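Ticket: Stock export from Skadero drops rows after the first page
Product: Rovo inventory sync
Status: Resolved
Opened: January

Reported behavior: the nightly export finishes without an error, but the file holds only 200 rows. The source list has more. Rerunning the job by hand gives the same file.

Checked so far: login token valid, disk space fine, no timeouts in the log. Page size on the server is set to 200, so the job is stopping after page one.

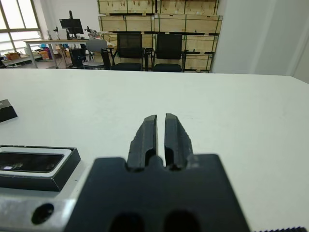 The export reads a "next" link at the end of each page. After the last update that link is relative, and the job expects a full address – it discards the link and exits with code 0. Test records were entered under the equipment category, condition field set to "worn". Category and condition made no difference to the result.

Workaround: set the base address by hand in the sync settings, then restart the service. Retry limit can stay at 7.

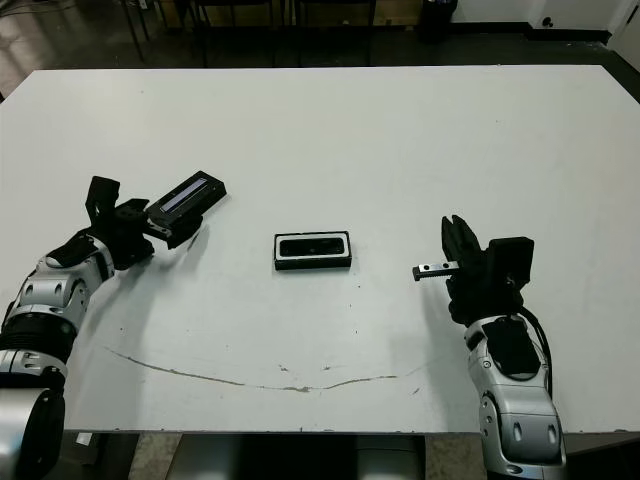 Photo: Reravus

Fix applied in the connector – relative links are now joined to the base address before the request. Full export completed on 2 test accounts, row totals match the source. Exit code is now 64 if a link can't be read.

Closing. Reopen if the row total stops at 200 again.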